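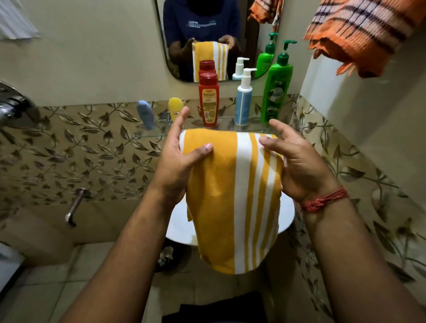
The second life of a support player

Catherine McIver was 280 games into her season when she stopped looking at her own rank. She plays support for Orkine, a five-player squad in the lower division of the Wostent League, and by February she had worked out that her number on the ladder told her very little about whether the team would win.

"I was playing well alone and badly with them," she says. "Those are different skills. I had spent years on the first one."

Orkine had lost five matches in a row at that point. The team had changed its mid laner over the winter break and its captain was thinking about quitting. Practice ran from 7 p.m. until midnight and most of it was full games against other teams, one after another, with a short argument in between. McIver describes the period as tiring and mostly quiet. Players muted themselves when they were annoyed, so the voice channel would go silent just when a fight was about to start.

The change came with Alistair Swanson, a former player who had coached the Ponditz roster before it folded. Swanson never reached the top level himself. He spent his playing years in open qualifiers and has a good memory for how those matches were lost.

His first decision was to cut practice games in half. The free time went to replay review, which the players disliked. Swanson would pick one stretch of a lost match, usually just before the first tower fell, and have each player say what they had believed was happening. The answers rarely matched. The carry thought the team was backing off. The offlaner thought they were waiting for him. McIver had already used her teleport to the other side of the map and had told no one.

"They had good hands," Swanson says. "They were playing five separate games."

He asked McIver to take over calling during the first part of the match. Supports move around the map more than anyone else early on, and she was already tracking the enemy's movements in order to place vision. She did not want the job. She speaks softly, and in her first practice as caller she apologized after almost every instruction. Swanson muted everyone else for a full game so that hers was the only voice. They lost that one badly. They played the next night the same way and lost more slowly.

The pool of heroes also shrank. Orkine had been drafting whatever was strong in the current patch, which meant each player was learning two or three new heroes every few weeks. Swanson gave the team a list of 13 and said anything outside it needed a reason. Some of the picks were out of fashion. The offlaner complained that opponents would ban his best two, and in the next match they did. He played his third choice and won his lane.

Orkine beat Intarasuk in the last group match of the split, which few people in the division had expected. Intarasuk had dropped only one series until then. The deciding game ran long, and the replay shows nothing very dramatic for most of it. Orkine gave up its outer towers without contesting them, kept wards outside its own jungle and waited. When Intarasuk split up to push two lanes at once, McIver called the fight with three words and all five players arrived together.

The win kept the team up. It did not make anyone rich. The prize for finishing mid-table was $100 a player, and McIver spent hers on a better chair. She works mornings and practices in the evenings, and she says she has no plan to go full time. The salaries at this level don't allow it, and teams in the division come apart often. Ponditz had finished higher than Orkine ever has, and it lasted one more split before its sponsor left.

Swanson has agreed to stay through the summer. He wants to work on the team's drafting when it picks second, which remains poor, and on what he calls the dead time after a won fight, when players wander back to farm and nobody takes the objective. McIver is still calling. She has started writing down her calls after each match — the wrong ones first — and sending them to the others before review begins.

Her rank has dropped a little since the spring. She had to open the client to check.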